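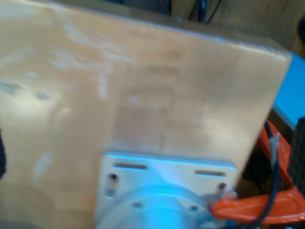

Mounting plate and flange on a timber board, with a clamp at the right-hand edge.

Bench mounting rules: frequently asked questions

These answers cover the small-arm benches at Castgate and Tumport. They sit alongside the Stulix site safety rules and don't replace them. Where the two disagree, follow the stricter one and let Belmiro Caldeira know so the wording can be fixed. Last revised 29 February 2024.

Who do these rules apply to?

Anyone who mounts, moves, powers or programs an arm on a bench, including students on placement and visiting contractors. If you only use data from the benches, you can skip everything except the section on entering the bench area.

Can I mount hardware to a timber board?

Yes, for light fixtures and trial set-ups. The board has to be flat, dry and free of splits at the fastening points. Check both faces before you start. Boards that have been drilled more than once near the same spot go in the offcuts bin.

Permanent cells at Tumport use metal bases only.

Is a clamp enough on its own?

No. A clamp may be used to hold a plate in position while you line it up, or as a second hold once the bolts are in. The plate must be bolted before the drives are enabled. If you need to run with a clamp as the only hold, you need a signed variation from Belmiro, and he will want to see the speed limit you have set.

The plate has slots instead of round holes. Does that change anything?

Slots let you adjust the position, and they also let the plate creep. Use a washer wide enough to bridge the slot, tighten to the figure on the job card, then draw a paint-pen line across the bolt head and onto the plate. If the line has broken at the next check, stop and retighten. Two breaks on the same bolt in one week means the fixture gets stripped down and inspected.

How often do I check the fasteners?

At the start of every session, after any collision or protective stop, and after 168 hours of running time even if nothing has moved. Record the check on form 3169. A blank form counts as a missed check.

What are the rules for cables?

Leave enough slack for the full range of movement, and test it by jogging the arm through that range at reduced speed. Keep cables clear of clamp jaws and screw threads. Tie points should be on something fixed. Tape is fine as a label or to bundle a lead, but it isn't strain relief.

If you find a nicked jacket, tag the cable out. Don't wrap it and carry on. Spares are in the grey drawers at Castgate, and Tumport orders through the Kennedy store.

What speed can I run at during set-up?

Reduced speed mode, with the enabling device in your hand. Our robots are set so that set-up mode can't go above the 250 mm/s used for manual reduced speed in industrial practice. Please leave that parameter alone. Changes to safety parameters are password protected and logged.

Can I reach into the bench area while the arm is powered?

Only if the risk assessment for that job says so and names the stopping function you're relying on. A paused program is not a safe state. For anything that involves tools on the plate or the flange, isolate, lock and try a restart before you put your hands in.

Do collaborative arms get an exemption?

No. The assessment covers the arm, the tool, the workpiece and whatever is fixed around it. A force-limited arm carrying a sharp tool is still carrying a sharp tool.

Who can sign off a new fixture?

Two people: the person who built it and one person from the sign-off list. There are 13 names on the list at the moment, and it is pinned up at both sites. You can't sign off your own build, even if your name is on the list.

How long does a sign-off last?

Three months, or until something changes. Changing the board, plate, flange, tool or payload ends the sign-off straight away. Swapping a cable for an identical one does not, but note it on the form.

I've found a loose bolt on someone else's bench. What do I do?

Press the stop, tag the bench and call the person named on the job card. Don't retighten it yourself. They need to see how far it has moved. If you can't reach them, the shift lead can authorise you to isolate the bench and leave it until the morning.

When will the rules be reviewed next?

A combined version for both sites is due in March. Send suggested changes to Belmiro before then, with the question number or heading and the wording you'd prefer.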